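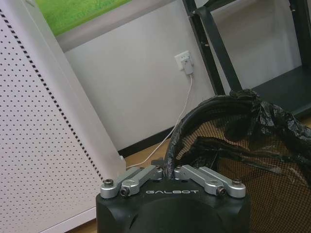 Muvari opens bookings for office tidy-up service

Muvari is now taking orders for its after-hours robot service, the one trialed at Smits since May. Small offices and workshops only for now. Two plans: nights only, or nights plus Saturday.

Job list is short. Waste baskets, stray items on the floor, parts back on the rack. No stairs, no wet floors, no glass. Customers get a site visit first, then a map of the rooms, then 4 nights with a Muvari tech on hand before the thing is left to run by itself.

Bin bags are the hard part, says Pieter Van Acker, who runs the service desk. "Thin plastic folds a diffrent way every time. Boxes are easy. Bags, we spent the whole spring on bags." Loose cords also on the watch list, and customers are asked to clip them up before the first visit.

Price is 300 a week on the nights plan, setup extra. Cancel any time after the first 2 months. Repairs are handled by Nornlow out of its Dultlow depot, next day on weekdays. Weekend cover not sorted yet.

Kristof Willems, floor manager at Smits, is keeping it on. He wants it faster, though. "It takes its time at each basket. Fine at night, I would'nt want it at noon." He also asked for a quieter charger, Muvari says that one is coming.

First 100 sites get setup at half price. Bookings through the Muvari site or by phone, offer closes 16th August.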